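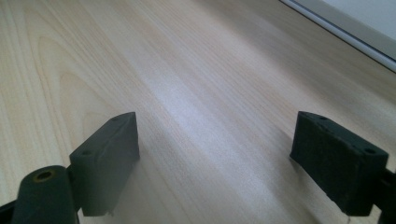
Bratetti Street Community Garden
Minutes of the September Meeting

Anika Van Dusen opened the meeting at 7:15 p.m. and thanked everyone for coming out on such a sticky evening, and thanked the Valdebenito family in particular for the plum cake, which was gone before we reached the second item. The minutes of the last meeting were read and approved with one correction (the new hose is 15 yards long, and it was written down as feet, with apologies to the hose).

Water
The rain barrels have held up nicely through the dry spell, but the spigot by the compost bays is dripping again. Anika has tightened it twice and believes the washer is worn through. We agreed to spend up to 31 dollars on parts, and if that doesn't cure it we will call the plumber and grit our teeth. Please go on watering before 9 in the morning or after supper, and do turn the handle all the way off.
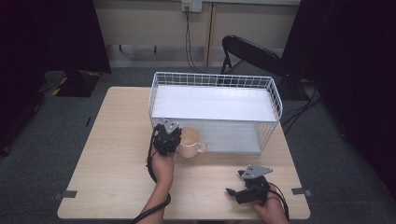

There was a long and very friendly talk about whether the Pliritz beans should be grown again next year. Those who love them really do love them, and several people spoke up for the flavor. The trouble is the shade they throw over the neighboring plots once they get to the top of the poles. We settled on moving them to the north fence, where they can climb as they please, and Anika will save seed from the best plants.

Seed order
The Sarnimport catalog has come and was passed from hand to hand. Garlic needs to be ordered first, so please put your name on the sheet in the shed with the amount you want. Onion sets can wait until spring. A request for a second kind of kale was met with some groaning but was approved all the same.

Plots
Plot 11 is free, as the family there has moved across town, and we will miss them and their sunflowers very much. It goes to the next name on the waiting list. The path beside it wants fresh wood chips before the frost.

Other business
The shed key is still missing. Kindly look in your coat pockets.

The meeting closed at 8:40 p.m.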